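Putting On a Concert From Scratch: Our Project Report

Our group wanted to find out what it takes to bring an instrumental band to a college town, so for our Music Business elective we went ahead and did it! The band was Dandov, a keyboard and strings outfit that plays long, sweeping pieces with hardly any singing. We had one semester, a budget of $400 and the Llorente Recital Hall, which seats 120.

Picking the date

The hall was free on 5 nights in November. We crossed out the ones that clashed with home games and went with the last one left, even though it sat close to midterms (more on that in the comments, I'm sure).

Selling tickets

We used Memelix for online sales and kept a small batch for the door. Posters did far more than we expected. When we asked people in line how they'd heard about the show, most said the poster by the dining hall. Our short rehearsal clips brought in the friends of friends, which was great to see. Tickets were $5, and we sold out the night before the show.

Sound and rehearsal

Plumex, the campus audio club, lent us two monitors and a mixing desk. Soundcheck started at 4 p.m. and ran long, mainly over a hum in the left channel that came down to one bad cable. The cello was the hardest thing to balance. Every time the keyboards opened up it vanished, so we moved it forward and pulled the low end down on the synth.

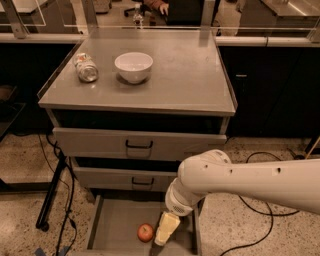 By the second run-through the cello line came through beautifully, even from the back row, and the slow piece in the middle of the set gave me chills.

What we'd change

Start the posters two weeks earlier, bring spare cables, and print a set list for the lighting desk. We also want to record the next one properly!

12 shares | 3 comments

Comments

cellofan: The slow one was my favorite too. Any chance of a set list?

row_g: Great night, but please, not so close to midterms.

mixdesk2: It's always the cable.

Related
Student Projects: A Radio Hour for Beginners
How We Booked Our First String Quartet
Five Pieces for a Quiet Evening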